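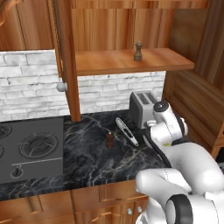 I bought the first one for the cover and stayed up until one in the morning with it, and now I want to know why the short ones are always the sad ones, a reader wrote to us, and I've been thinking about how to answer ever since.

So, hello! I'm the founder of Flulier Press, and I'm also the person who reads your emails, packs your orders and forgets to update this page. We publish love stories for adults. Short ones mostly, in small paperbacks you can get through on a long train ride or over a weekend with the phone off. Some are tender, some are pretty steamy, a few are very funny, and yes, a fair number are sad. (I counted on my fingers after that email and she had a point. We're working on it.)

How we got going

I spent years as a copy editor for other people's books. Cookbooks, tax guides, one extremely long history of a canal. At night I read romance and erotica, the good stuff and the terrible stuff, and I kept running into stories that were too short for the big houses and too long for the magazines. Eighty pages, a hundred pages. Writers had them sitting in drawers. A friend sent me one of hers and I loved it so much that I offered to print it, without the slightest idea what printing a book costs.

That was Dravo, our first title. It's 131 pages long and it's about two people in their fifties who share a rented house for one summer after both of their marriages have ended. I set the type myself and got the margins wrong. If you own a first printing, the one where the words sort of fall into the middle of the book, hang on to it, because we fixed that as soon as we could afford to.

I figured we'd sell a box or so to people I was related to. Then a bookstore I'd never heard of ordered a stack, and then ordered another stack, and I had to learn what an invoice was supposed to look like.

What we publish

We have 12 titles in print as I write this. They fall into a few loose groups, although I'm bad at shelving my own books and the writers argue with me about where they go.

The plain white spines are our single stories. One story, one book. Dravo is the first of these, and Verschueren is the one people seem to press on their friends. It follows a married couple who run a hotel and decide to open up their marriage, and it takes both of them seriously the whole way through - the jealousy and the logistics and the good parts. I've had more mail about the last chapter of Verschueren than about everything else we've done put together. Please stop asking me what happened to the letter. The author won't tell me either.

The red spines are collections, usually by several writers around one theme. We've done first love, we've done second marriages, we've done a whole book of stories that take place in the week after a breakup. The heat level is higher in these. We say so on the back cover in normal words, so you can decide whether it's the thing to give your aunt. Your aunt may surprise you, by the way. Mine did.

Then there's Pikus, our once-a-year magazine, where we put everything that doesn't fit. Poems, odd little dialogues, a long essay about reading your ex's favorite novel, letters from readers. Pikus loses money every single time and I'd give up my desk before I gave it up.

What we care about

Everybody in our stories is a grown-up, and everybody in them wants to be there. That's the one hard rule. Past that we don't have a house formula. We don't need a happy ending and we don't need a wedding. Straight, gay, bi, three people, one person and a memory, it's all welcome. What I look for is a person on the page I'd recognize at the grocery store. If the sex could be lifted out and dropped into any other story without changing a word, it probably needs another draft, and I'll say that nicely.

We also edit. I know that sounds like a strange thing to brag about, but a lot of short fiction gets printed pretty much the way it came in. Ours goes through two full rounds, one for the story and one for the sentences, and the writer sees every change before it goes to the printer. Sometimes it takes longer than any of us would like. The hotel book took so long that I had to change the year on the copyright page.

For writers

Last year's open reading period brought in 2,249 stories, and I'm still a little dizzy. Thank you for trusting us with them! It also means we're slow. If you sent us something and haven't heard back, it's in the pile and it's being read by a human being with a cup of coffee. You don't need to nudge us, but I don't mind if you do.

A few practical things. We read stories between sixty and a hundred and fifty pages for the single books, and shorter ones for the collections and Pikus. Send the whole story, please, with a short note. I don't need a list of your prizes. Pen names are completely fine and we're careful with them - your legal name goes on the contract and stays there. We pay an advance (small) and a royalty (decent), and the rights come back to you if we let a book go out of print. There's no reading fee and there won't be one.

We don't take fan fiction, and we don't take anything involving minors, ever, in any context. Those get deleted without a reply.

For bookstores and book clubs

Stores can order from us directly or through their usual wholesaler. Direct is better for us, and you get a handwritten note in the box whether you want one or not. We take returns. If you'd like to host a reading, write and ask. A few of our authors love doing them and a few would rather have a tooth pulled, so I'll match you up.

Book clubs get a discount on sets of six or more, plus a sheet of discussion questions. I wrote the ones for Dravo late at night and one of them is really just me complaining about the brother. Skip it if you like the brother.

Some things people ask

Are the books discreet? The covers are type and color only, with no bare torsos, and orders go out in a plain brown mailer with only our initials on the return label.

Do you do ebooks? Yes, for everything but Pikus, which has foldouts and falls apart on a screen.

Audio? I'd love to. We recorded around half of Verschueren before the money ran out, and what we've got is gorgeous. Watch the newsletter.

Are the stories true? I get this one a lot. They're fiction. Authors do draw on their lives, and I make it a policy not to ask which bits.

Can I visit? We don't have a storefront, only an office with too many boxes in it, but we take a table at a few small book fairs each spring. Come say hi and pick up the slightly dented copies at half price.

Getting in touch

The contact form goes straight to me. I answer most things within a week, longer when a book is going to press. If you want to tell me one of our endings was wrong, put the title in the subject line so I can make tea first.

Page last updated March 10, 2020. The new red spine is at the printer and the preorder button should work now. If it doesn't, write me and I'll put you on the list by hand.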